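Lay long-sleeved shirts flat on the bed before folding. Straighten the collar first, then pull each sleeve out to the side and press the cuff open with a palm. Stack finished pieces by size, largest at the bottom.

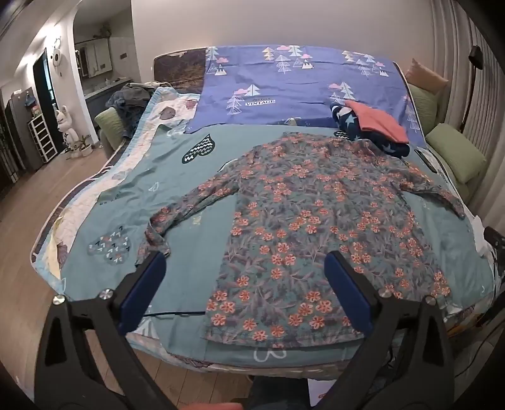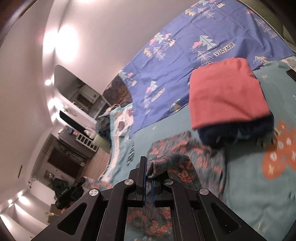 **Category: Laundry / Folding**

Floral prints hide creases, so check the placement of each fold by touch. Fold the sides to a width of 13 inches, sleeves inward, then fold up from the hem in 3 passes. Keep dark and light stacks separate.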